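Urkero rules

From the Zurklow cell notes, an encyclopedia of small robot habits

The Urkero rules are a short set of working rules for two-armed robots that sort, pick or pack soft things like cable, cord and hose. They took their name from the workshop in Urkero where I helped write the first draft with Veronika Lüthi, and they've been passed around between small shops ever since. They aren't a legal standard, and you can't be certified against them. If you need a proper risk assessment you still have to do one, and the rules say so in the very first line.

Background

Most robot safety papers I'd read were about fences, speeds and stop buttons. All good stuff! But we kept running into dull little problems that those papers never touched, like where you put the box, or what happens to the table cover when an arm drags a cable over it. Veronika started writing these down on a sheet taped to the cell door. By October the sheet had 46 lines on it and hardly anyone read past line five, so we boiled it down to 14 rules – still too many if you ask me, but she won that argument.

The people at Vonwood took up the rules next and changed the numbering, so you may run into two versions. I use the Urkero numbers here.

The rules people ask about most

Rule 2, one state per container. A box holds finished pieces or unsorted pieces, never a mix. If a coiled cable goes back in with the tangle, you take it out and log it as a miss.

Rule 3, lids and flaps open all the way before the arms move. A half-open flap is the thing a gripper will catch on (I've watched it happen more often than I'd like), and it hides the contents from the head camera too.

Rule 5, fix the cover. Cloth on a table must be clipped or taped at the edge. I like binder clips because they come off fast on washing day, while Vonwood's version asks for tape.

Rule 6, the arms' own cables come first. Before a run with loose cable on the table, check how the arm cables hang and make sure you could tell them from the work by eye. Marking them with colored sleeves is a good idea, and it's only a suggestion in the text.

Rule 9, the idle arm waits over clear table. It should never wait over a box. Veronika wanted a fixed parking spot and I wanted some freedom for whoever programs the cell, and the wording we ended up with pleases neither of us all that much.

Rule 11, stop on a snag. When a pull meets more force than the limit you set, the arm stops and holds. It doesn't yank. A person looks before anything starts again.

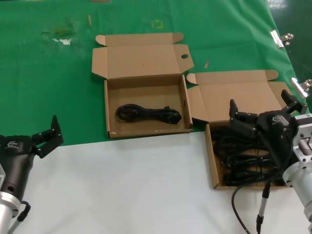
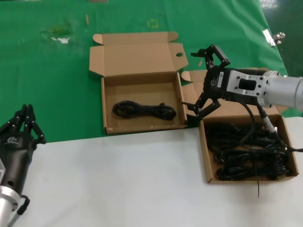
Cable handling with two arms: one coiled cable in one box, the tangle in the other.

Category: Robot work cells – Soft and flexible goods

Versions and complaints

The current text is the second one, dated December 23, 2023. The main change was to Rule 11, which used to let the arm try again by itself. Taşdemir, a shop that sorts cords for reuse, sent us a log of 401 runs and a pretty blunt letter, and after reading both we took the retry out.

The usual complaint is that the rules are too fussy for a test bench. I get that. My own view is that a bench is where the habits start, so I'd follow Rules 2 and 5 anywhere and be a bit looser with the rest.

Another complaint is that there's nothing on lighting. True, and I still owe Veronika a draft of that section.

See also: Cable coiling; Idle arm; Table covers; Snag limit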